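Rendus library adds books in Asian languages

14/07/2023

The public library in Rendus has opened a new section for readers of Chinese, Japanese and Korean. The shelves stand on the first floor, next to the reading room, and everyone with a library card may borrow from them.

The collection starts with 200 titles. Most of them are novels and poetry, and there is also a small part for children. Until now, readers had to order such books from the central store in Jandotport, and the waiting time could be eight weeks.

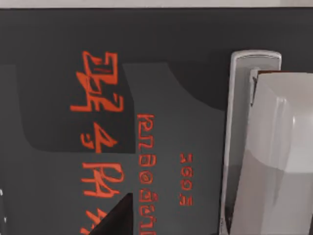 Orange-red lettering on a dark surface.

"People asked us for this already many years ago," says Orla Lynch, who is responsible for foreign languages at the library. "In February we made a survey among our members, and 97 persons wrote that they would like to read in one of these three languages. After that it was easy to decide."

The books were bought with a grant from the Kárason fund, which supports reading in small towns. The town pays for the shelves and for the work of making the catalogue. Each title can be searched both in its own script and in Latin letters, so that the staff can also find it when a reader asks at the desk.

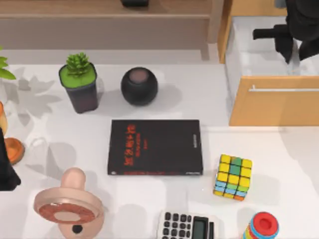 The loan period is the same as for other books, four weeks, and it can be made longer two times if no other reader is waiting. Dictionaries and language courses must stay in the reading room during the first year.

The library would also like to receive books as gifts. They should be clean and complete, and textbooks older than ten years are not accepted. Gifts can be left at the desk during normal opening hours.

A reading circle in Japanese will begin in the autumn, in cooperation with the evening school Sisent. The circle is free of charge, but the places are limited and it is necessary to put your name on the list at the desk. A similar group in Chinese is planned for next year, if enough readers are interested.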